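Keep the Table Dirty a Little Longer

By Asger Thoroddsen
26/02/2022

When I moved to Elham I learned that guests here begin to clean before they have finished to talk. Somebody stands up, takes the cans from the table, and the evening is over. It is meant as kindness. I have come to think it is a small rudeness, and I want to argue against it.

In my parents' house in Ravn the table stayed as it was until the last coat was gone from the hall. My mother did the cans herself, in the morning, with the radio on. I do the same now. I have six chairs, and last October all six were taken until very late, and I did not let one person carry a thing to the kitchen.

My neighbor says that drinks left out make a room look poor. I don't agree. A can lying on its side bothers me less than a host who wipes under my elbow. Of course there are limits – food must go in the fridge, and glass should not stay where a child can reach it. But a soda can is patient.

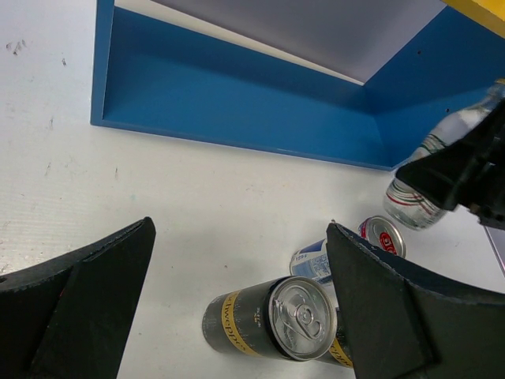
Schweppes and other cans on a white tabletop.

I also like the marks. A white table shows every scuff and smudge, and people buy special sprays so that it will look like the shop again. Mine has three small scuffs from the move and I know which one came from the lamp. I would not pay to have them removed.

So if you come to me, please sit. The recycling box is under the stairs, and I know the way to it very well. You can help with the chairs, if you must – they are heavy, and my back is not so good.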